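**Arm drops straight through the clutter on the way home (simulation, thankfully)**

**tanglewick** wrote:

Hello all, and sorry in advance for the length, I've been living with this one and my family is tired of hearing about it.

We run our pick-and-place tests in simulation first, then move to the real arm in our Sidon cell. Since we switched to the Treten planner, the arm will finish a pick perfectly nicely, lift a little, and then on the return move swing its forearm low and sweep right through whatever is lying nearby. It did this in 16 of our last 600 runs, which doesn't sound terrible until you picture it happening next to somebody's hand. The log says "path valid" every single time! I've set the joint speed way down and it makes no difference except that I get to watch it happen slowly.
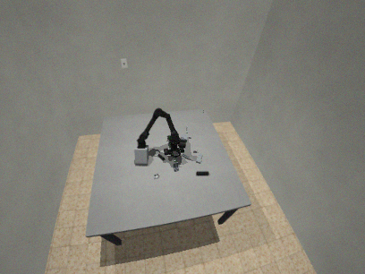

My question is whether the collision check is looking at the gripper at all, or only at the links. I've read the setup guide twice and it talks about "the arm" as if that settled it. With the wrist down in a tight bunch of small things like that, and the black cylinder lying just in front of them, even a little sideways drift ought to raise a warning, and I get nothing. Has anyone seen this?

---

**ofori_bench** wrote:

Oh, I know this feeling, and you have my sympathy. We had something very close to it last November. In our case the gripper model was loaded for drawing but never registered with the planner, so it looked perfect on screen and simply didn't exist as far as the checker was concerned. Try planning a move with the gripper deliberately buried in the tabletop. If it still says "path valid," there's your answer.

---

**mossback_lane** wrote:

I'm going to disagree a little, with affection. If the gripper were missing altogether, I'd expect a lot more than 16 bad runs in that kind of mess. My money is on the objects. Small items often get skipped if they fall under a minimum size, and the default in Treten is generous. You'd sail past the big stuff and plow through the little stuff.

Either way, please don't run it on the real arm until you know. Slow isn't the same as safe, and our worst pinch at the shop came at a crawl.

---

**ofori_bench** wrote:

Fair point on the count, though most return moves go up first, so a missing gripper could hide for a good long while. I'd still do the tabletop test, it takes a minute.

---

**Romana Říha** wrote:

Joining in as I maintain the Zidora scene files, which a lot of people here build on. You may both be partly right. There's a clearance setting that gets switched off for anything the gripper is touching, so that a grasp can happen at all, and it should come back on after the lift. In one older version it stayed off for every neighbor of the picked object too. Could you check whether your bad runs are all ones where the items were close together?

---

**tanglewick** wrote:

You are all wonderful. Tabletop test: the planner refused, so the gripper is registered (sorry, ofori_bench, it was a lovely theory). I lowered the minimum size like mossback_lane said and still got a sweep. Then I sorted the bad runs, and every one of them had neighbors touching or nearly so. I've turned the clearance back on by hand after the lift and started a fresh batch. The real arm stays off, with the key in my desk drawer.

---

**mossback_lane** wrote:

I'd keep the lower size setting anyway. Glad about the key.

---

**tanglewick** wrote:

Keeping it! The batch is 1,875 runs and we're 95 in, no sweeps so far. I'll post the log when it's done.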